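Blog zwei Monate pausieren – was passiert mit Abonnenten und Suchmaschine?

Gefragt von sisau_notizen am 2026-06-18
Kategorie: Bloggen und eigene Webseiten
Schlagwörter: Pause, RSS, Newsletter, Kommentare, Moderation

Hallo zusammen,

ich betreibe seit 4 Jahren ein kleines Blog über Kommunalpolitik in Sisau und Umgebung. Es geht um Ratssitzungen, Bebauungspläne, die Haushaltsberatungen, gelegentlich ein Kommentar von mir. Ich schreibe in der Regel zwei bis drei Beiträge pro Woche. Aus familiären Gründen muss ich jetzt eine längere Pause machen, voraussichtlich bis Ende August. Ganz aufhören möchte ich nicht.

Das Blog läuft auf einem gemieteten Webspace mit einer selbst installierten Blogsoftware. Dazu gibt es einen Newsletter, der automatisch verschickt wird, sobald ein neuer Beitrag erscheint, und einen RSS-Feed. Die Kommentare sind offen, die erste Wortmeldung eines neuen Lesers muss ich freischalten, danach kann er ohne Prüfung schreiben.

Meine Fragen:

Soll ich einen Hinweis oben anheften oder einfach nichts schreiben? Bei meiner letzten Pause im Januar habe ich nichts geschrieben und bekam danach mehrere Mails, ob das Blog eingestellt sei.

Was mache ich mit den Kommentaren? Unter zwei Beiträgen zur Umgehungsstraße wird noch ziemlich heftig diskutiert, und ich kann das in der Zeit nicht jeden Tag durchsehen.

Verliert man bei den Suchmaschinen stark, wenn so lange nichts Neues kommt? Ein Bekannter meinte, ich solle alte Beiträge mit neuem Datum noch einmal veröffentlichen, damit die Seite aktiv aussieht.

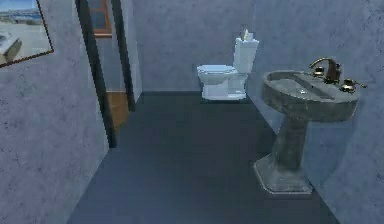 Und noch eine Sache, bei der ich unsicher bin: Eine Leserin hat angeboten, in der Zwischenzeit Gastbeiträge zu schreiben. Sie ist zuverlässig, sitzt aber für eine Wählergruppe im Ortsbeirat. Ich habe bisher immer Wert darauf gelegt, dass das Blog keiner Gruppe zugerechnet wird.

Danke schon mal für eure Erfahrungen.

3 Antworten

Antwort von Kevin Guzmán
Als hilfreichste Antwort markiert

Ich habe mit meinem eigenen Blog (auch Politik, aber Landesebene) schon zwei längere Pausen hinter mir und gehe deine Punkte der Reihe nach durch.

Hinweis: Unbedingt schreiben, und zwar kurz. Ein Satz, dass Pause ist, und ein Satz, wann es weitergeht. Wenn du den Termin nicht sicher weißt, schreib »im Spätsommer« und kein Datum. Ich hatte beim ersten Mal einen festen Tag genannt, den nicht geschafft und musste mich dann zweimal korrigieren. Gründe brauchst du nicht anzugeben. Den Hinweis als angehefteten Beitrag anlegen und nach der Rückkehr wieder lösen, sonst steht er noch im Herbst oben. Er geht auch über den Feed und den Newsletter raus, damit sind die meisten Stammleser informiert.

Kommentare: Du hast im Grunde drei Möglichkeiten. Alles offen lassen, alles auf Freischaltung stellen oder ganz schließen. Offen lassen würde ich bei einem Streitthema nicht. Wenn dort jemand beleidigt oder falsche Behauptungen über eine Person verbreitet werden, landet die Beschwerde bei dir, und dann solltest du zeitnah reagieren können. Wie das rechtlich im Einzelnen aussieht, kann ich dir nicht verbindlich sagen. Ich habe damals ab dem ersten Tag der Pause alles geschlossen und unter die beiden lebhaftesten Beiträge eine Zeile gesetzt, dass die Kommentare bei Wiederbeginn geöffnet werden. Beschwert haben sich zwei Leute.

Manche Blogsoftware kann Kommentare nach einer bestimmten Zahl von Tagen automatisch schließen. Schau in den Einstellungen unter Diskussion oder Kommentare nach. Bei mir steht der Wert seit Jahren auf 35, auch außerhalb von Pausen. Das nimmt viel Spam weg, der sich fast immer an alten Beiträgen sammelt.

Suchmaschinen: In zwei Monaten passiert nach meiner Erfahrung wenig. Deine älteren Beiträge werden weiter gefunden, gerade bei örtlichen Themen, zu denen es sonst kaum etwas gibt. Die direkten Aufrufe gehen zurück, das ist normal. Alte Beiträge mit neuem Datum würde ich auf keinen Fall bringen. Bei einem Blog über Ratsbeschlüsse ist das Datum Teil der Information. Wer im Juli liest, der Rat habe den Plan vertagt, und das war vor zwei Jahren, der ist falsch informiert. Außerdem würde dein Newsletter jeden dieser Beiträge womöglich noch einmal verschicken.

Was geht: ein Sammelbeitrag mit Verweisen auf ältere Texte, bei denen das ursprüngliche Datum dabeisteht. Den kannst du vorab schreiben und zeitversetzt erscheinen lassen.

Gastbeiträge: Kann man machen, aber dann mit Namen und Funktion über dem Text. Ich würde es in deinem Fall lassen. Wenn in der Pause nur Texte von einer Person aus einer Wählergruppe erscheinen, sieht das Blog am Ende so aus, auch wenn jeder einzelne Text in Ordnung ist.

Zum Schluss noch Technik: vor der Pause eine Sicherung ziehen (Dateien und Datenbank), Updates einspielen und prüfen, ob Domain und Webspace in der Zeit verlängert werden müssen. Bei mir war einmal die hinterlegte Karte abgelaufen und die Seite vier Tage weg.

Kommentar von sisau_notizen: Vielen Dank, sehr ausführlich. Die Domain wird im Juli fällig, das hätte ich übersehen. Kommentare mache ich dann zu.

Antwort von moriarty

Einfach Pause machen. Liest im Sommer eh keiner, der Rat hat ja auch Ferien.

Kommentar von sisau_notizen: Bei uns tagt der Bauausschuss leider noch im Juli.

Antwort von Aoife Sheehan

Ich stimme Kevin weitgehend zu, sehe aber die Sache mit den Kommentaren etwas anders. Bei einem örtlichen Blog ist die Diskussion unter den Beiträgen oft der einzige Platz, an dem Leute aus verschiedenen Lagern überhaupt miteinander reden. Wir haben beim Ulldale-Blog alles auf Freischaltung gestellt und im Pausenhinweis geschrieben, dass nur einmal pro Woche freigeschaltet wird. Das hat gereicht. Der Ton wurde sogar ruhiger, weil niemand mehr innerhalb von Minuten zurückschreiben konnte. Der Aufwand lag für mich bei einer halben Stunde am Sonntag. Wenn du die nicht hast, dann eben schließen.

Beim Newsletter würde ich noch prüfen, was der Anbieter mit inaktiven Konten macht. Manche kostenlosen Tarife werden eingeschränkt, wenn eine Zeit lang nichts verschickt wird. Steht meistens in den Bedingungen. Die Empfängerliste vorher exportieren und lokal ablegen, dann kann nicht viel passieren.

Und richte bei deiner Kontaktadresse eine Abwesenheitsnotiz ein. Gerade bei politischen Themen schreiben Leute mit Fristen, etwa wegen einer Gegendarstellung. Die Notiz ersetzt keine Antwort – wirklich dringende Post musst du trotzdem irgendwie mitbekommen. Ich lasse mir Mails mit bestimmten Wörtern im Betreff an die private Adresse weiterleiten.

Kommentar von Kevin Guzmán: Guter Punkt mit der Kontaktadresse, die hatte ich vergessen.

Kommentar von sisau_notizen: Die Weiterleitung richte ich ein. Export der Liste ist schon gemacht.

Ähnliche Fragen
Blog von Peltton auf eigenen Webspace umziehen, Feed bleibt leer
Angehefteter Beitrag erscheint doppelt auf der Startseite
Muss ich Gastautoren im Impressum nennen?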